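Week 5 handout - games for listening, beginners' language class
Feb 17, 2025

Sorry this is going out late, photocopier again. Read before the seminar, bring your own song or chant (any language you teach).

**1. Why a class vote works**

- pupils hear the same short text many times without moaning
- they have an opinion straight away, even with very few words
- low stakes. Nobody marked on taste

Keep the language tiny. *I like it. I don't like it. It's fast. It's sad.* Four sentences on the board, left up all week. Resist adding more on day one, you can feed in *because* on day three or four.

**2. Setting up**

Choose eight clips. Thirty seconds each, no longer. Mix old and new. At Hemmont they ran it with 14 and it dragged badly, the second week was just crowd control.

Draw the pairs out of a hat, in front of the class. If you fix the pairs beforehand they will accuse you of cheating (they're usually right). 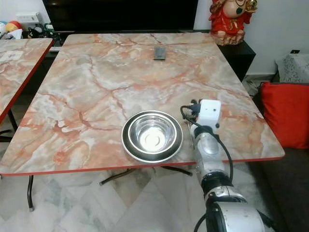

Voting: hands up is quickest but they all copy the loud table. Slips of paper better. Heads down, thumbs up is OK for younger ones.

**3. The listening task**

Every clip needs one job. One. Suggestions:

1. Count how often you hear a given word
2. Put five cut-up lines in order
3. Stand up on a verb, sit on a colour
4. Draw what you think it's about, then compare with a partner

Don't hand out full lyrics untill the second hearing. Once they have print in front of them they read and stop listening.

**4. Case: Clarnilau**

Small school, mixed ages, one language lesson a week. They used the Okeke song cards (pack A, the green one) plus one traditional song from 1798 which the teacher threw in as a joke. It got to the final. Lesson for us: don't guess what they'll like.

Their word bank was the top 1000 words, trimmed to what was in the clips. The Javden list goes up to 2000, far too long for this level, but handy for you when planning. 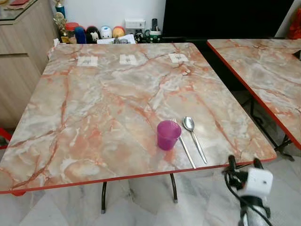

Points to argue over in the seminar:

- is it still language teaching if most of the talk is in English?
- what do you do with the pupil whose song goes out in round one
- could the same format work with poems, or adverts

**5. Common problems**

*Noise.* Agree a stop signal first. Practise it twice.

*Rude words.* Listen to the whole track yourself, not only your thirty seconds. Somebody will look it up at home.

*Absences.* Keep a wall chart so they can see wich pairs they missed.

*Final falls flat.* Split the last vote over two lessons, a speaking task in between.

**6. For next time**

Write a one-page plan for a single round. Must include: clip title, the one job, the four sentences, how you'll collect votes. Half a page is fine if it's clear. Bring two copies, one to swap.

Anyone teaching in July please see me about the short version, three lessons instead of eight.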